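Notebook entry, Thu 22 September
Rellum decanter, second glass trial
Present: Verena Widmer, Ambros Prantl

1. Annealing
The second batch from Celport was received in the workshop at 09.30 and unpacked on the long bench. Eleven decanters were put through the standard cycle. The hold was lengthened by 26 minutes on the advice of Ms Widmer, who had noted strain at the neck in the July pieces. Under the polariser the neck is now clear on all but one. Piece 7 shows a faint band below the lip and has been kept back. 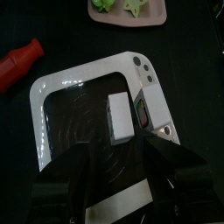
2. Pouring
Mr Prantl poured from each decanter at full and half fill. The lip drips at half fill when the pour is stopped slowly – the same fault as before. A sharper edge is to be tried, though it may chip in the dishwasher test. Weight of piece 3, empty and without stopper: 369 g.

3. Stoppers
The Remico stoppers sit too high. Grinding with the finer paste helped on two pieces and was then stopped, as the paste had run low. Bimla Upadhyay has been asked to order more.

4. Outstanding
Dishwasher test, 80 cycles, to be booked.
Revised lip drawing to Celport.
Carton sample still awaited from Suvarna. The present insert grips the neck too tightly.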